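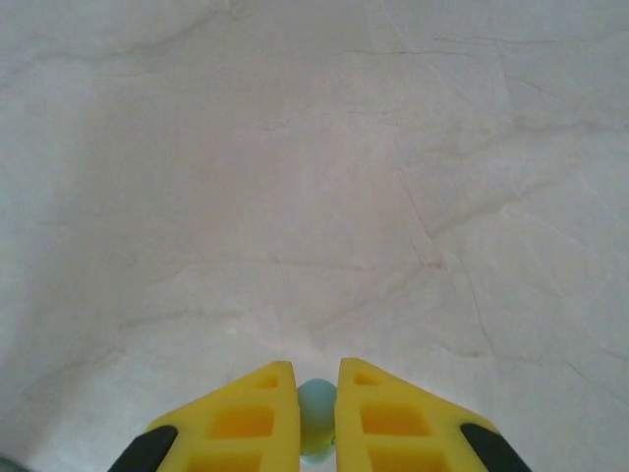
**4.2 Open-day session**

Visitors at the Runeo open day (June 2025) got a short talk from Shufen Shao, then the demo. Most questions were on grip. The pale blue piece between the yellow fingers in Figure 4 was the one people asked about, mainly how hard the fingers squeeze. No force data logged, see Sec. 7.

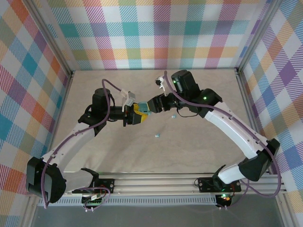
Figure 4. Demo, wrist view (top) and both arms.

More than 401 visitors signed in. Comment cards were short, alot of them just "faster?"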